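17 Jun 2018

Still buzzing from last night! I did the whole ten minutes at Fomano, my first full spot after a year of fives, and I want to get it all down before I forget which bits worked.

First, the room. Fomano is a basement with 40 chairs and a stage the height of a phone book, and I love it more than any theater I've ever been in. Uriel Huenchumán was hosting, and he is so good at it. He spent his opening set talking to a couple in the second row about their dishwasher and by the end I would have followed him anywhere. He brought me on fourth, right after a guy who did impressions of his own uncles (all of them, with hats).

I opened with the dentist story. Big laugh on "rinse," which I did not see coming, and then hardly anything on the line I've been polishing since the spring. I think I rushed it. Efthymia says I start walking when I'm nervous and people watch my feet instead of listening. She's right – on the recording I hear my shoes the whole way through.

The wedding bit was the best it has ever gone. I cut the part about the seating chart, went straight to the DJ, and got an applause break! A real one! I stood there grinning like a kid and forgot my next line, so I jumped to the airport stuff early and had to fill at the end with the parrot joke. The parrot joke got a groan and then a second, bigger laugh on top of the groan. Keeping it.

Efthymia Pappas closed with 20 minutes and she was wonderful. She has this new piece about her aunt teaching her to drive, and she plays both voices without ever turning her head. You always know who's talking. I asked her afterward how she does it and she said the aunt breathes in before she speaks and she herself doesn't. I've been trying it in the bathroom mirror all morning with my landlord and my mom. So far they both sound like me with a cold.

We all went to Shevchuk after and split some 18 dumplings between us, and Uriel told the story about the night at Statano when the power went out and he did his set by flashlight. I've heard it three times and would happily hear it again. 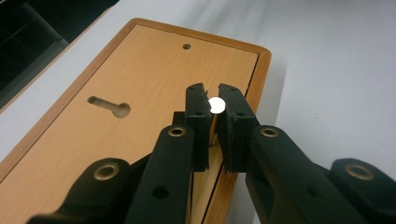
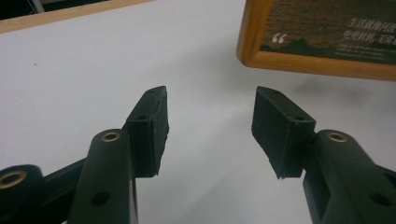 Things to fix before the next one

Slow down on the dentist. Plant both feet by the mic stand and leave them there.

Put the airport back after the wedding, with a breath between them – they do want to clap, so let them.

Write a proper closer. The parrot can go in the middle.

Ask Uriel if the June 35-seat show upstairs still has an open spot. I'd do five, I'd do three, I'd do the announcements about the restrooms.

Call Mom and tell her about the applause break.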